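The Tidy Table: colored tape, small bits and a place to put them

Welcome to the November page of the gallery, and thank you for your patience with me, as I know it was promised well before the clocks changed. After the sewing drawers and the spice shelf (which brought in more mail than anything I have ever put up!) several of you wrote to ask about the kind of table where a little bit of everything gets done. You know the one. Somebody tapes a label on a jar, somebody else fixes a toy, a child builds half a castle, and by suppertime there are scraps and clips and odd plastic pieces from one side to the other.

I have a great fondness for tables like that, and I grew up at one. My grandmother did her accounts, her mending and her pastry on the same piece of wood, in that order, and the pastry sometimes had a paper clip in it. So please don't expect me to scold anybody on this page. I only want to share what has worked in our house on Droltanlow Road and what friends have been kind enough to pass along.

The first thing I would say is to leave the bins out where you can see them, in a row along the back, with the tops open. I used lids for years and I loved how they looked, but a lid is one more thing to pick up and put down when your hands are full of bits, and in the end everything sat on top of the lids. Open bins forgive a poor aim. They don't have to match, either – a set that came together over time is easier to tell apart, and even the little ones learn quickly that the tape goes in this one and the blocks go in that one.
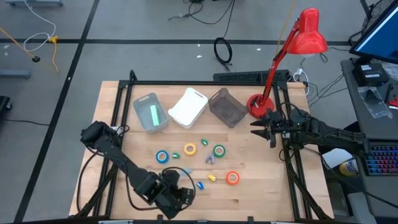

Now, about tape, because it's the thing I'm asked about most. Colored tape is cheerful and useful, and it rolls. It rolls under the stove, it rolls to the dog, and when it finally comes home it has picked up a good deal of fluff along the edge. I lay mine flat while I'm working, spread out so I can reach any color without moving another, and they all go away together when I'm done. Folding over the end of the tape a little every time you tear off a piece will save you a lot of scratching with a fingernail later on. I say this as someone who forgets to do it almost daily.

Small pieces come next, and they do need a bit more patience. My friend Zulmira Magalhães taught me to pick up by kind and leave color for a rainy afternoon. All the clips first, whatever color they are, then the blocks, then the little leftovers that don't belong to anything. I had always gone by color and I would get stuck over a blue that was nearly a green, standing there with it in my hand while the soup boiled over. Since I changed, the whole table takes me less time than it takes the kettle, unless I start remembering where each thing came from.

A word on light, too. A good desk lamp at a back corner, with the shade turned down toward the work, is worth more to me than anything on the ceiling. I can find a sliver of plastic by it that I would walk straight past at noon. I'm partial to a red one, I admit – it makes the whole table look as if it's pleased to see you. Keep the base in the corner and the arm out of the way of your elbows, and you will both last longer.

Last of all, try to leave one bin empty. I know how tempting it is to fill it (an empty bin in my kitchen used to last up to 3 days, and that was when I was away) but there is always something halfway finished that needs a spot for the night. Ours has held a broken kite, a bag of lentils and my reading glasses. At the moment I'm told it is being saved for ribbon.

If you have a table of your own you would like to show, please write and tell me about it. I'm especially keen to hear from anyone who has found a home for string.

More from the gallery
The spice shelf, before and after supper
Sewing drawers, and what was at the back of them
Jars, baskets and one very large teapot
A workbench for the hall closet

Comments

Pendo Swai: We do clips first too! My son calls it "clip patrol" and will do it for a cookie. Mesh bins are my favorite as I can see what's in them from the side, but very small pieces get caught in the holes, so I line mine with a sheet of paper.

Mio Sakai: I keep my tape on a broom handle hung over the desk. It looks silly and I will never go back.

Kazuhiro Sugiyama: String goes in a coffee can with a hole in the lid, end poking out. My mother's method. When is the garage page coming?

Oksana Maksymiv: Kazuhiro, I'm trying that tonight, thank you! Garage page after the holidays, if I can get the door open.

Contact: Oksana Maksymiv, 468 Droltanlow Road | © The Tidy Table, all rights reserved | Back to top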